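4.2 Mixed Snack Sorting with the Flasto Kit

The second group of trials considered the Flasto picking kit as it is sold, with the default grasp settings supplied by Gidusia and no further tuning. The task was to sort packaged snacks into two open cardboard boxes according to handwritten labels. Soft bags are difficult for the kit. Their surfaces crease and reflect light, and the printed artwork often covers more of the view than the outline of the bag does. At close range the wrist camera may see only part of a package, as in Figure 3.

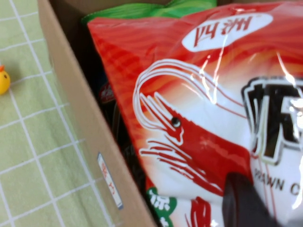
Figure 3. Wrist camera view of a red prawn cracker bag in a cardboard box, with one gripper finger at lower right.

A total of 511 grasp attempts were recorded. The time limit for each was 300 seconds, after which the attempt was counted as a failure. Images from the wrist camera were used for the final approach only. Item selection relied on the fixed camera, which was mounted in accordance with the Michiels guide included in the kit. The Turkitska planner was run in its standard mode, and operators did not step in between the choice of an item and its release.

The layout included items that did not belong to either category. Foam cubes and a small yellow toy were left on the grid cloth in order to test whether the planner would select them. The box labels, written in red, read "potato chips" and "biscuits" in Chinese. Figure 4 gives the fixed view with snack bags in the first box, nothing in the second, and further packages on the cloth, among them two wrapped packets in golden tan and a large yellow potato chip bag. 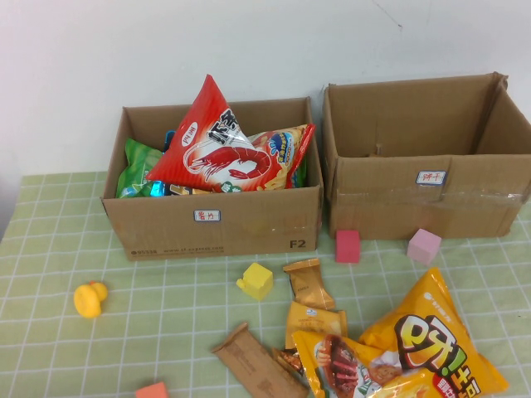

Figure 4. Fixed camera view of the two labeled boxes, with snack packages and foam cubes on the cloth.

Overlapping bags were scored as separate items. Where the gripper lifted 2 packages together, the attempt was recorded as a double pick and left out of the placement score. Small wrapped packets were scored under the same rules as the larger bags. Results by package type are given in Table 5.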